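Lalla lädt zum Stiftetausch: Aktion gegen eingetrocknete Marker startet in die zweite Runde

Werkstattverein sammelt Filzstifte und Whiteboard-Marker aus Schulen, Büros und Haushalten in Valtencombe – sortiert wird am großen Holztisch

Valtencombe, 2025-06-15

Der Werkstattverein Lalla öffnet seine Räume wieder für alle, die zu Hause eine Schublade voller Stifte haben und nicht wissen, welche davon noch schreiben. Nach dem Auftakt im April, bei dem 89 Marker abgegeben wurden, nimmt der Verein ab sofort erneut Stifte an: Whiteboard-Marker, Filzstifte, Textmarker, dick oder dünn, mit oder ohne Kappe. Was noch Farbe gibt, geht an Schulen und Kindergruppen im Ort weiter. Was nachgefüllt werden kann, wird nachgefüllt.

»Wir waren wirklich überrascht, wie viel Freude das den Leuten gemacht hat«, sagt Hermine Mayrhofer, die das Projekt bei Lalla leitet. »Da kommt jemand mit einer Tüte herein, setzt sich dazu und probiert zwei Stunden lang Stifte aus. Und am Ende will er wissen, wann wir das wieder machen!«
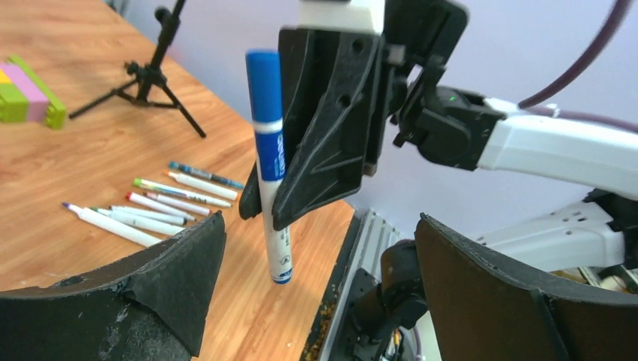
Der Ablauf bleibt so einfach wie beim ersten Mal. Die Stifte kommen auf den Tisch und werden nebeneinandergelegt, damit man Farben und Strichstärken gut vergleichen kann. Dann folgt die Schreibprobe auf Papier oder auf einer kleinen Tafel. Kräftige Farben wandern direkt in die Ausgabekiste, blasse werden beiseitegelegt und bekommen eine zweite Chance. Viele Marker, die schon aufgegeben waren, schreiben wieder ordentlich, nachdem sie eine Nacht lang waagerecht gelegen haben. Bei Whiteboard-Markern lohnt sich der Versuch besonders, denn sie werden in Besprechungsräumen oft mit der Spitze nach oben aufbewahrt.

Neu in dieser Runde ist die Kappenbörse. Einzelne Kappen landeten im April zunächst in einem Glas, aus dem sich jeder bedienen konnte. Inzwischen haben sie eine eigene Ecke auf der Tischplatte, nach Farben und Durchmessern geordnet, soweit das eben geht. Wer einen Stift ohne Kappe mitbringt, darf suchen, bis etwas passt. Die Farbe muss dabei nicht stimmen – Hauptsache, die Kappe sitzt fest. 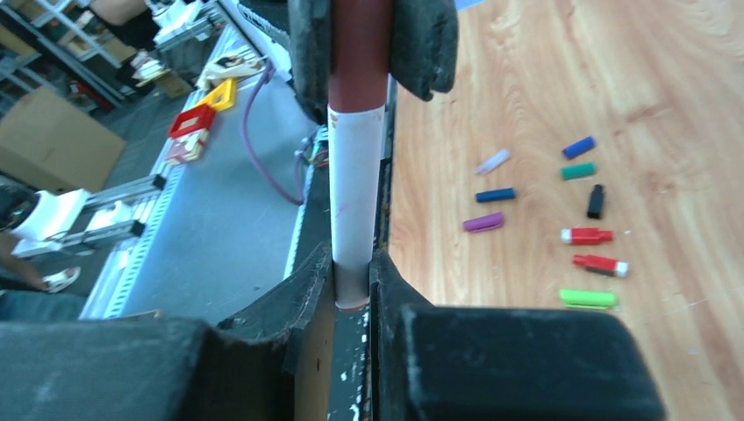 AUS DER WERKSTATT

Rot, Blau, Limettengrün, dazu ein Violett, das fast ins Magenta geht: Gerade die Kappen sorgen für Gesprächsstoff. Emil Hubmann betreut die Börse und hat sich angewöhnt, jede Kappe zuerst zuzudrücken und dann kurz am Stift zu ziehen. Rutscht sie, kommt sie zurück zu den anderen. »Eine lose Kappe kostet den Stift das Leben«, sagt er. »Ich stecke lieber eine grüne auf einen roten Marker und klebe einen roten Punkt darauf. Die Kinder finden das sowieso schöner.«

Die Gestaltung der Farbpunkte stammt von Ryota Kaneko, der für Lalla auch die Beschriftung der Ausgabekisten übernommen hat. Seine Punkte sind groß genug, dass man sie noch vom anderen Ende des Tisches erkennt, und sie lassen sich wieder ablösen. Die Vorlage dafür liegt in der Werkstatt aus und kann gerne kopiert werden. 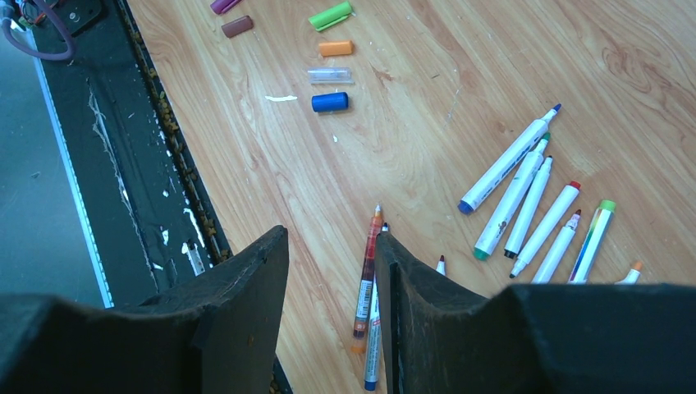
Marker und Kappen beim Sortieren auf dem Holztisch. Foto: Lalla

Verteilt werden die Stifte in Rollmäppchen aus Jutestoff, die der örtliche Ausstatter Jutesport aus Resten zuschneidet. In jedes Mäppchen kommen sechs Stifte in verschiedenen Farben, wenn möglich ist einer mit besonders feiner Spitze dabei. Pirmin Brunner, der die Zusammenstellung koordiniert, freut sich vor allem über Einzelstücke: »Ein ganzer Satz in der Originalpackung ist natürlich großartig. Aber die bunten Mischungen haben Charakter, und man findet darin Farben, die man nie gekauft hätte.«

Auch für Stifte, die endgültig leer sind, gibt es einen Platz. Edgardo Espiritu zerlegt sie gemeinsam mit Jugendlichen aus der Nachmittagsgruppe »Javier« und hebt auf, was sich verwenden lässt: Hülsen, Endstücke, Spitzen in gutem Zustand. Durchsichtige Gehäuse sind besonders beliebt, man sieht sofort, was drinsteckt. Im Herbst möchte die Gruppe eine kleine Ausstellung mit Arbeiten aus Stiftteilen zeigen.
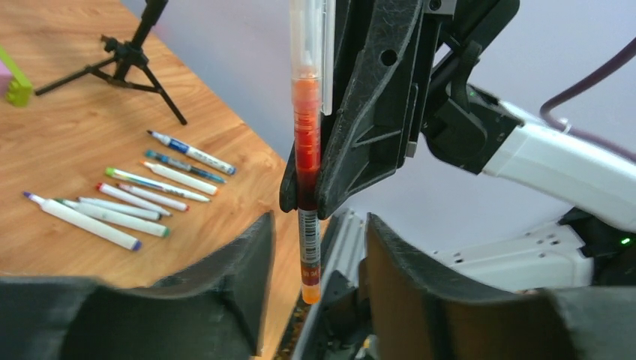 Lesezeit: 3 Minuten

Mitmachen können alle, die Lust haben, eine Anmeldung ist nicht nötig. Schulen und Büros, die größere Mengen abgeben möchten, werden gebeten, sich vorher kurz zu melden, damit genug Platz auf dem Tisch frei ist. Lackstifte und Marker mit stark riechenden Lösungsmitteln kann Lalla leider nicht annehmen. Kinder sind herzlich willkommen, am besten in Kleidung, die einen Farbklecks verträgt.

Stifte bitte mit geschlossener Kappe und liegend transportieren. Lose Kappen gerne in einer eigenen Tüte mitbringen, auch wenn die passenden Stifte längst verschwunden sind.

Pressekontakt:
Hermine Mayrhofer
Werkstattverein Lalla, Valtencombe
Bildmaterial auf Anfrage. Abdruck honorarfrei, Beleg erbeten.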